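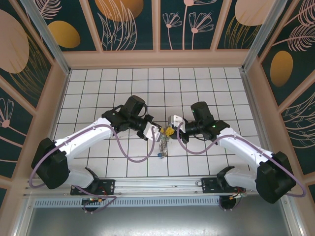 White tile floor with the dark grout, yellow piece and its beaded strand over it

How do I get dark grout lines looking even again on a white tile floor?
Posted in Floors & Walls

gernness_home
Hi all! I have a small square of white tile in my hobby corner, set with thin dark grout, and I do love the look of it (the neat little grid makes me happy every morning). The trouble is that some of the lines have gone pale and chalky, mostly in the middle where I sit and string beads. I've mopped with the same floor soap for 2 years. Is the color worn away, or is there something sitting on top of it? I'd rather not dig it all out if a good scrub will do.

tarkholm_tiler
I would bet on soap film, my dear, I had the very same thing in my laundry room and fretted over it for months! Mix a little baking soda with warm water, work it along a line with an old toothbrush, rinse twice with plain water and let it dry overnight. Try about 7 tiles' worth in a corner before you do the lot. If the line dries dark, you have your answer, and a very pleasant afternoon of scrubbing ahead of you. If it still dries pale, the color itself has faded and you'll want a grout colorant, brushed on thin and wiped off the tile faces before it sets. And please skip the vinegar, it's hard on grout.

pritier23
just use a grout pen. did mine in one evening, looks fine. sweep first or you'll be picking beads out of the lines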